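Handset testers wanted, Prosance range

Vikano is looking for people to try out two new mobile phones at home before they go on sale. Both are made by Anano and have large buttons, a loud speaker and an FM radio. You would use one as your main phone for the whole of August and fill in a short form each week.

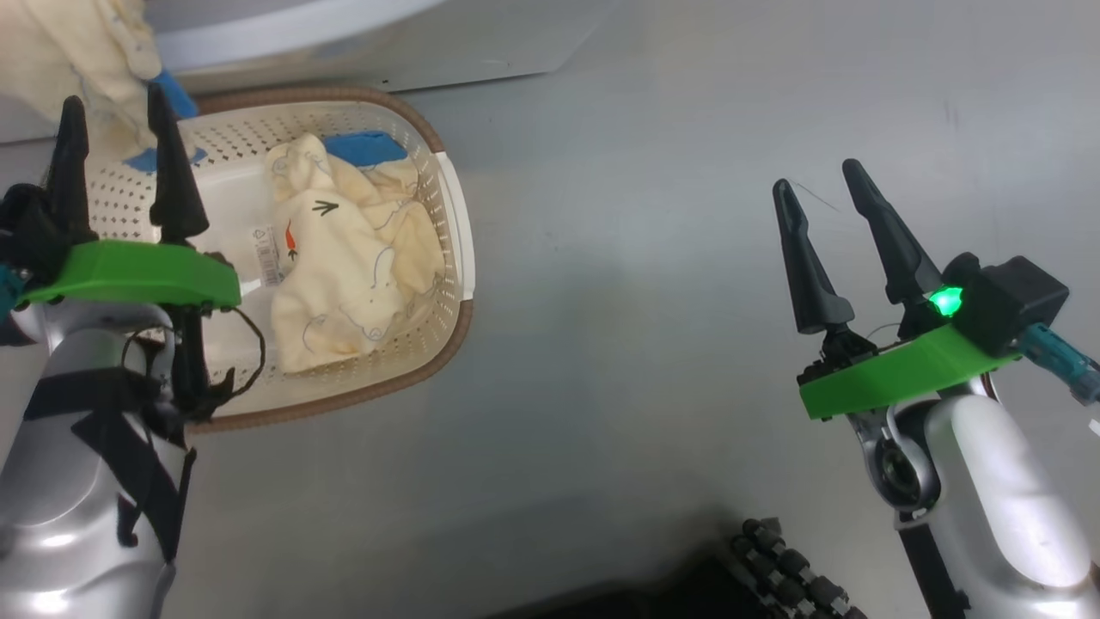
You need to be over 18, have a working SIM card and make at least 100 minutes of calls a month. We have 200 places. Testers in areas with weak signal are especially welcome, as are people who wear hearing aids. Payment is by bank transfer once the handset and charger are back with us.

The last trial, of the Strömberg flip phone, drew more than 2,000 applications, so please fill in every box on the form.
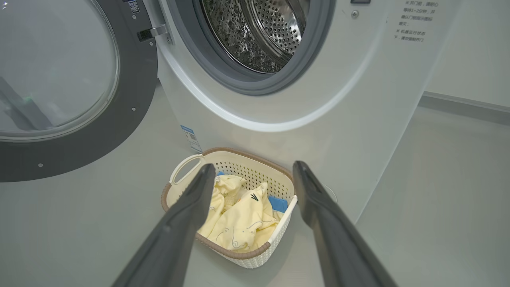
One tester from the Strömberg trial wrote that the weekly form took her ten minutes and that the worst part was moving her contacts across by hand. Contacts can now be copied from the SIM.

Apply through the form on our trials page, quoting reference 2293. Couples may apply together but need one form each.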